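Radport Community Workshop Completes Two-Arm Calligraphy Build

December 20, 2023 - Radport, the member-run workshop, today announced the completion of Lagman, a two-arm robot station for brush calligraphy. Members assembled it on a shared bench over 21 evenings, at a total parts cost of $3,815.

Lagman is controlled by Zokel, a motion program written by members. Project lead Milagros Yap directed the work on both the arms and the software.

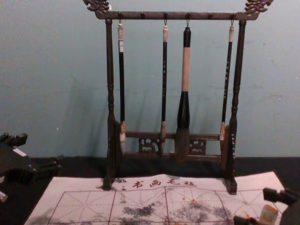

"Brush writing asks a great deal of a small arm," said Yap. "Pressure, angle and speed all change within a single stroke - and we had to learn that before we could program it."

Skodance, a local machine shop, cut the mounting plates and donated 50 hours of shop time. Radport will publish the parts list and the Zokel source files for home builders in the new year. Members who wish to use the station must first complete the workshop's bench safety class.

Media contact: Milagros Yap, Radport Community Workshop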